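4. Tuning drift in the Otar voice cards

I should say up front that I came to this part of the study as a player first and a measuring person second. I've owned an Otar since I was a student, I know how it sulks on a cold morning, and I wanted to find out whether the sulking was in the oscillators or in my head. So this section is a bit more personal than the last one, and I hope the reader can live with that.

The Otar is a two-oscillator analog mono synth with a separate voice card for each oscillator. We compared 4 instruments: my own, two on loan from Vindier (the repair shop, not the pedal maker), and one that Randa Dabbas rebuilt from parts with new Hourani transistor pairs in the exponential converter. The rebuilt one matters a lot later on, so keep it in mind.

Each synth was left unplugged overnight, switched on, and asked to play the same low A over and over while we logged the pitch. We did this for 30 days straight in October, and I don't recommend it as a hobby. That gave us 1,365 usable readings once we threw out the ones where a truck went by or I'd left the glide knob up (twice, both my fault). We took the pitch from the raw oscillator output, before the filter, so nothing the filter does to the sound should have leaked in.

What did we see? On the three stock instruments the pitch starts flat, climbs quickly, overshoots a little and then settles. Oscillator two always took longer than oscillator one! I'd expected that to be random from one synth to the next. My best guess is that it comes down to where the second card sits, right up against the power supply, where it keeps getting warmer long after the first card has leveled off. Randa thinks the trimmer on that card plays a part as well, and we still argue about it.

The rebuilt Otar was a different animal. It settled in 7 minutes on its slowest morning, and the overshoot was so small that I couldn't hear it against a tuning fork. Matched pairs in one package share their heat, so they move together, and the tracking error mostly cancels. That's old news to anyone who builds these things, but it was nice to watch it happen on a synth I'd been swearing at for years.

We also tried the Dutetau correction curve on the stock readings. It helped in the first stretch after power-on and then made things slightly worse, so I've left it out of the main comparison and put the numbers in the appendix for whoever wants them.

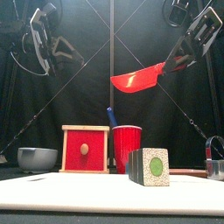
Figure 3. Tabletop workspace with two arms, the right-hand gripper holding a red toy knife.

4.1 Limits of the readings

Four synths is a small group, and three of them have lived pretty hard lives. I wouldn't bet my own instrument on the exact settling times carrying over to a clean one. The room was also heated on a timer, and the early readings catch the tail end of that. We logged room temperature next to the power supply end of the bench, so it probably reads a touch high for the first card.

I'd trust the order of the results more than their size. Oscillator one settles before oscillator two, and the rebuilt synth settles before the others, on every morning we logged. Section 5 takes the same recordings and looks at how the two oscillators beat against each other once they're warm.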